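Management & Leadership board
Thread: Flat structure after an acquisition -- who approves spend?

ledger_hound
We were bought by Skovmont in October. Before that Bundard had three layers between the shop floor and the board. Skovmont runs one. Every site lead now reports straight to the group office and can sign off up to 800 pounds without asking. Anything above that goes into a shared queue, which is cleared on Friday. The old limit was 3,000, with a same-day answer from the area manager. I'd like to hear from anyone who has worked under a similar set-up, because on paper it is called empowerment and in practice I am waiting longer.

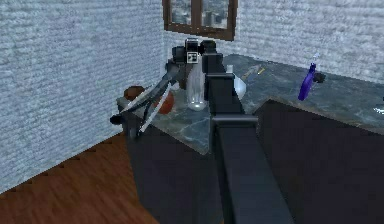 marrowfat replies that the limit is the wrong thing to look at. What matters is how many requests land just over it. If most of them are between 800 and 1,500, the threshold is badly set and you can show that with a simple export from the queue.

ledger_hound
Fair. I ran the export. 147 requests since the change, and the bulk of them fall in that band. Mean wait is 3 working days.

tollgate
I disagree with marrowfat. Moving the threshold treats the symptom. With one layer, the group office has 11 site leads to supervise and no one with delegated authority when the director is travelling. Furndale had the same structure and the fix was a named deputy with full signing rights. The limit stayed where it was.

marrowfat
A deputy is a second layer under another name.

tollgate
It isn't. A deputy holds the same authority at the same level. Nobody reports to them. Look at how the delegation schedule is written before you call it a layer.
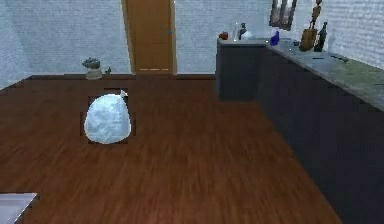 Kitchen floor, with tied bag

quillback
Menzies tried both. The deputy worked for routine spend but site leads began choosing whichever of the two was more likely to say yes -- so they had to log refusals as well as approvals. Worth putting in from the start.

ledger_hound
Refusals aren't recorded at all at present. They just drop out of the queue. I'll raise that first and attach the band figures, then ask about the deputy separately.

tollgate
Ask for the delegation schedule in writing too. Ours took two drafts.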